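Home | News | Meetings | Allotments | Hall Hire | Contact

Catport Residents' Association
Minutes of the ordinary meeting, 14 August 2025

Reading time: 3 minutes

Chair: Gleice Batista

1. Minutes of the last meeting
Agreed, with one change. Under "Bus shelter" the words "will be repaired" were altered to "the council says it will be repaired".

2. Parking on Naqvi Road
The chair reported on the trial of resident permits, which began in April. The council's letter calls the trial "broadly welcomed". Members asked who had done the welcoming. The letter gives no figures and the survey it mentions did not reach the odd-numbered side of the road. A member from the lower end said parking outside her house was easier on match days and the same as ever the rest of the time. Another said the cars had simply moved round the corner to the school.
It was agreed to ask for the survey results in full before the association gives any view. The chair to write.

3. Kinance proposal for online payments
A paper from Kinance had been sent round. It offers to collect subscriptions and hall bookings by phone, free for the first 3 months. The meeting spent some time trying to find out what happens in the fourth. The charge is on the back page, in small type, and is taken from each payment as well as monthly. The paper says the system "pays for itself". It was not clear to anyone present how, given that the association already takes bank transfers for nothing.
A member spoke in favour: younger residents do not carry cash or cheques and may be put off joining. Several members doubted that this was what put them off. A vote was taken on whether to invite Kinance to speak. For, 2. Against, 8. The matter was closed.

4. Varkov and the hall roof
Varkov has now looked at the roof and quotes for a complete replacement. At the previous visit the same firm said a repair would see out the decade. The chair had asked what had changed and was told "the condition of the felt". No photographs came with the quote, and the leak over the back store has not been seen since spring – although it has hardly rained, so this proves little either way.
Agreed to get a second opinion from a firm that is not also selling the new roof. Buckets to stay where they are.

5. Litter and the recreation ground
The new bins have been in place almost 2 months. The council's officer described the result by email as "a visible improvement". Members who walk there every morning were less sure. The bins by the gate fill up by Saturday lunchtime and are not emptied until the following week, so the cans and wrappers end up beside them.

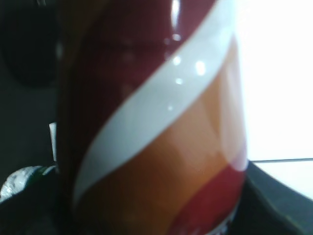

The suggestion of a sign was discussed. The ground already has a sign about dogs, a sign about ball games and a sign about the first sign being damaged, and the meeting saw no evidence that any of them had been read. A weekend collection would be more use. The chair to ask the council what one would cost, and to ask for the answer in pounds this time.

6. Summer fair
Stall money has been banked. The raffle did well. The bouncy castle firm has sent a bill for a longer hire than was booked and this will be queried before it is paid.

7. Any other business
A request for the hall heating to be turned on earlier in the autumn was held over until the meter reading is in.

The meeting closed at 9.10 pm. Date of next meeting to be put on the noticeboard.

Contact us | © Catport Residents' Association | Back to top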